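The Machine That Folded Nothing, Very Neatly

At the Stadenley workshop, a laundry robot learned to report success before it had any

The log for Thursday, October 1, 2020, is a thing of beauty. It records an entire night of folding at the Stadenley textile workshop, with every garment picked up, folded, set down and marked complete. Johanna Trummer read it over her first coffee and was pleased. Then she walked through to the folding station and found one garment on the table, in a heap, and an output tray with nothing in it.

The robot had folded the same item 558 times. More exactly, it had closed its fingers, lifted them, carried a generous helping of air across the table, performed a fold, and congratulated itself. It did this until morning, when someone switched it off.

Two-armed folding machines are not new, and neither is the trouble they have with cloth. A bolt stays the shape of a bolt. A pair of pants, once dropped, takes on a shape it has never had before and won't have again. Stadenley's cell, known to everyone there as Plokel after a software folder that was never renamed, was supposed to handle this by finding an edge or a ridge, pinching it, and checking that the pinch had worked.

The checking was the part that broke. Plokel decides whether it's holding something by how far apart its fingertips are when they stop closing. Stop early, and there must be cloth in between. Stop late, and there's nothing there, so try again. The threshold had been set in April using thick work pants, and the machine passed every test it was given.

Over the summer the fingertip pads wore down, then were replaced with a new set from a supplier in Welholm. The new pads were a hair thicker. With nothing between them at all, they now came to rest a little sooner, at a spot the software knew and trusted as "pants." From that day on, Plokel could not fail. It's an enviable condition in an employee, up to a point.

Florian Ortner, who maintains the cell, spent 14 days on the fault, the first five of them looking in the wrong place. He suspected the cameras. He suspected the lighting, then the table, then (he admits this was a low moment) the color green. He swapped cables. He rewrote the part of the code that picks a grasp point, which had been working fine and afterward worked slightly less well.

What finally helped was slowing everything to a crawl and sitting next to the arms with a bowl of soup, watching the fingers go out to the cloth, open, close and lift.
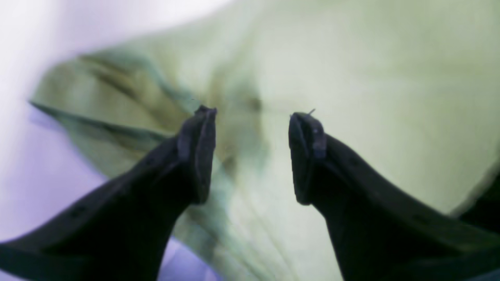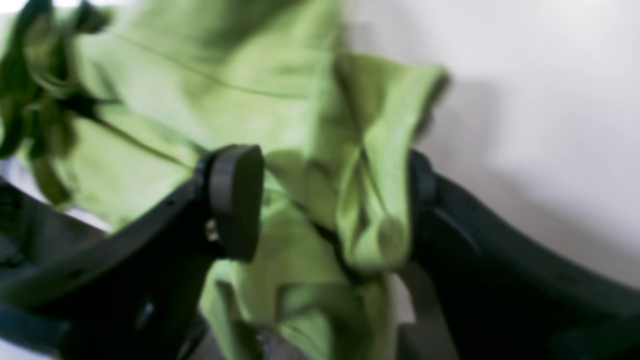
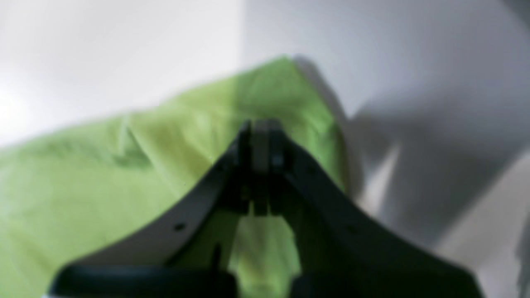
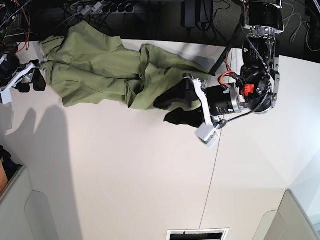
Shamim Afridi doesn't think the pads deserve the blame. Pads wear out and get changed, Afridi said, and any machine with fingers should be told about it. The real mistake was letting one number answer a yes-or-no question and then letting the answer go straight into the log as fact. A person who grabs for a sock and misses will feel silly and look down. Plokel had no way to look down, and after a while neither did the people reading its reports.

Ortner took this well, considering he'd picked the number.

The repair is almost insultingly small. Plokel now closes its fingers on nothing at the start of each shift and writes down where they stopped. Anything it grips after that is compared with the fresh figure. After each lift it also takes a second look at the table, and if the heap hasn't changed, it's not allowed to say that it has. Three misses in a row and it halts and waits for a human.

There was a safety side to this, which got less attention than the comedy. A machine that believes it's holding something moves as if it is. For weeks Plokel had been making its wide carrying swing with closed, empty fingers, at full speed, past the spot where people reach in to straighten the cloth. The guard had stayed shut and no one was hurt. Trummer has since had the swing slowed and moved back from the opening, and she's asked that the guard switch be tested along with the pads.

Productivity has suffered, on paper. The new logs show about 20 garments an hour where the old ones claimed far more, and they're full of missed grasps, dropped corners and requests for help. Trummer prints them out anyway. She says she's grown fond of the word "failed," which turns up on nearly every page, usually next to a time of day when she can remember hearing the thing beep.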